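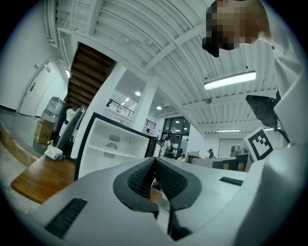
How far from the stairs should the first row of desks go?

Leave a clear walkway wide enough for two people to pass, measured from the outermost edge of the stairs and not from the wall behind them. Everything else in the room is laid out from that line.

5 min read
14 shares - 2 comments

Section 2: Setting Out the Desks and Lights

This section covers a workroom fitted with Jarker desks and Brendo strip lights, with an open staircase along one side. Read it through once before moving any furniture. The desks go in before the lights are adjusted. If your order included the Lâm screens, leave them in their boxes until Section 3.

Before you start

You will need a tape measure, masking tape, a level, the hex key from the desk carton, and a stepladder rated for your weight plus tools. Two people are needed to lift a desk. Sweep the floor first. Grit under the feet will throw off the leveling and you will end up doing it again.

Marking the floor

1. Find the lowest point of the staircase that a person could walk under. Put a strip of tape on the floor directly beneath it.

2. Move out from that tape until the tallest person who uses the room can stand upright with room to spare. Put down a second strip, parallel to the first. The space between the two strips stays free of desks and chairs.

3. From the second strip, mark the walkway. This is the line referred to at the top of the section.

4. Mark the back edge of the first row on the far side of the walkway. Check the distance to the wall at both ends of the line. Older rooms are often out of square, and a row that follows the wall may not follow the stairs. Go with the stairs.

5. Mark each later row from the one before it. Allow 2,065 mm from back edge to back edge. With a desk depth of 600 mm this leaves enough floor for a chair to be pushed back and for someone to get by.

CAUTION: Do not store cartons under the stairs while you work, even for an hour. They get in the way of anyone coming down in a hurry.

Placing the desks

6. Carry each desk to its mark. Lift by the frame and keep your hands off the top. Dragging a desk can loosen the leg bolts and will mark the floor.

7. Set the back edge on the tape. Start at the end of the row nearest a power outlet and work away from it.

8. Push the next desk up until the tops touch, then pull it back just far enough to slide a piece of card between them. The tops need this gap in damp weather.

9. Level the first desk by turning the feet. Then level each of the others to the desk beside it.

10. Tighten the leg bolts with the hex key. Do not use a power driver.

NOTE: The Jarker top is 1,666 mm long. If your row ends short of the wall, leave the space open or use it for a trash can. Do not fill it by spreading the desks apart, as the cable trays will no longer meet.

Adjusting the strip lights

The lights should be hung already, as described in Section 1. These steps only change where the light falls.

11. Switch on all the lights and close any blinds. Sit at each desk in turn and look straight ahead, then down at the desk top. Note any place where you see a bright reflection or where your own shadow falls across your hands.

12. Switch off the lights at the breaker and wait for the tubes to cool.

13. Loosen both clips on the fixture and slide it along its rail. A small move is usually enough. Keep the fixture parallel to the beam it is mounted on.

14. Tighten the clips, restore power and sit down at the desk again. Repeat if needed.

CAUTION: On a ribbed ceiling, never screw a clip into the sheet between supports. The panel is thin and will not hold the weight. Fix only to a beam or to the rail supplied.

NOTE: Keep fixtures clear of ceiling sensors. If you are not sure what a sensor is for, ask the building manager before moving anything near it.

NOTE: White walls and ceilings bounce a lot of light. In rooms like this the row nearest the wall may be bright enough with its fixture off. Try it that way for a week before you buy diffusers.

Final check

15. Walk the full length of the walkway with a chair pulled out at every desk. If you have to turn sideways, the first row is too close.

16. Go up and down the stairs once with the lights on and look at the treads. The front edge of each step should be easy to see. If a fixture dazzles you on the way down, go back to step 12.

17. Peel up the tape. It leaves a residue if it stays down more than a few days.

Retighten the leg bolts after the first month of use. Replacement feet, clips and hex keys can be ordered from Rirside using the part list inside the back cover.

Last revised August 19, 2019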